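Ticket 2263 – Dromuvbridge open day, demo table
Opened by: Kendra McIntyre
Status: open, sadly

Left arm stops mid-task with visitors watching. Restarted the Skondov controller at 21 percent progress, then at 40, then at 60. It prefers an audience.

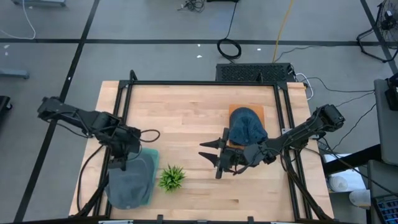 Demo table, both arms, gray hat on the left and blue on the right.

Checked the cable loop at the left wrist. Seated fine. Ominel support suggests a recalibration – they always do. 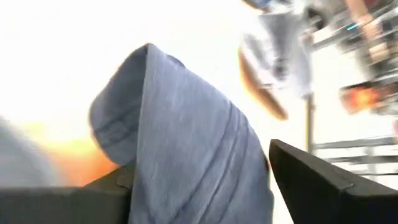
Cloth handling goes on the afternoon program regardless. Need a spare wrist cable from Kpodo before the November visit.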